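Written Down Before It Moves

At Povenmont, a test shop for handling robots, the site rules once ran to 354 clauses. Mareana Pirihi's safety group cut them to 13. The long version was accurate, Pirihi says, but operators did not carry it in their heads, and audits kept finding the same lapses.

Most of the 13 deal with the floor. Cables that cross a walking route must be taped or lifted before power is applied. Packaging goes out at the end of each shift. Loose panels are stored upright against a wall.
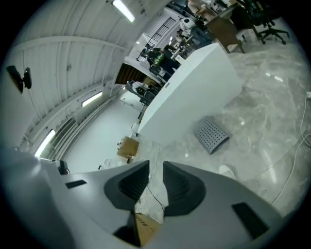
Hand-held grippers fall under the same rules as mounted ones. Fingers are checked for wear every 1000 cycles, and the count is entered in Jurneo, the shop's logging software. A tool with a missing entry is tagged and stays out of use until 2 people have signed for it.

Vaughan Tamihana, who audits the site for Hadgu, wants the interval tied to grip force. Light parts wear the pads slowly, he argues, and a fixed count wastes good pads. Pirihi's group prefers a single number that can be checked at a glance. The revised draft, due in April, keeps the fixed count and adds a column for force.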